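Meet the Robot That Practices Before It Cooks

By Sarmīte Pärn

Have you ever tried to learn something really hard, like juggling, and dropped everything on the floor? I have. I dropped three eggs once (please don't juggle eggs) and I was cleaning the kitchen until bedtime.

Robots have to learn things too, and they drop stuff even more than I do. So the people at a company named Triden made a place where a robot can mess up as much as it likes. It's a computer program called Harix, and schools and science clubs can sign up to use it starting in September. I got to try it early, and I want to tell you all about it!

So what is Harix? Think of a video game kitchen. There's a counter, there are things to cook with, and there's a robot arm with a hand on the end. None of it is real. You can't smell the food or bump your elbow on the counter. But inside the computer, things are supposed to act the way they do in your own kitchen. If the robot lets go of a cup, the cup falls. If it pushes a pan, the pan slides.

That kind of pretend world is called a simulation. It's a long word, so say it with me: sim-you-LAY-shun. Pilots use simulations to learn how to fly. Robots use them to learn how to grab a frying pan. 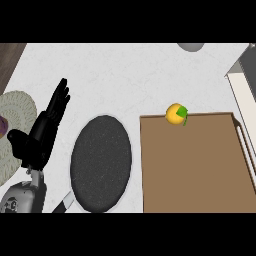 You start by picking a job. I picked "move the fruit," since it sounded easy. Ha! Think about what your own hand does when you pick up an orange. Your fingers curl around it, your thumb comes in from the other side, and you squeeze just enough. You don't even have to think. A robot has to be taught every bit of that, and my first try sent the fruit rolling away across the counter. My second try was worse.

Then I found the best button in the whole program, which is the one marked Again. Press it and everything jumps back to where it was. No mopping! You can let the robot practice 100 times while you go eat a sandwich. When I came back from mine, it had done the job right on 80 of those tries. I cheered so loudly that the dog left the room.

A few things bugged me. The menus use some tricky words, like "gripper force" (how hard the hand squeezes), so you may want a grown-up nearby the first time. It also took 2 tries to get it to start on my old laptop. And I wish there were more rooms. Right now you get the kitchen and a workshop, and I'd love a messy bedroom, so a robot could learn to clean up mine.

Can a robot that learned in a pretend kitchen work in a real one? Sometimes! Real kitchens are full of surprises, like sticky jam and little brothers. So engineers let a robot practice in the computer first, then try it slowly in a real room and fix whatever goes wrong.

Try this at home: put on thick mittens and pick up a grape without squashing it. Now try a spoon. Hard, right?

Posted June 22, 2024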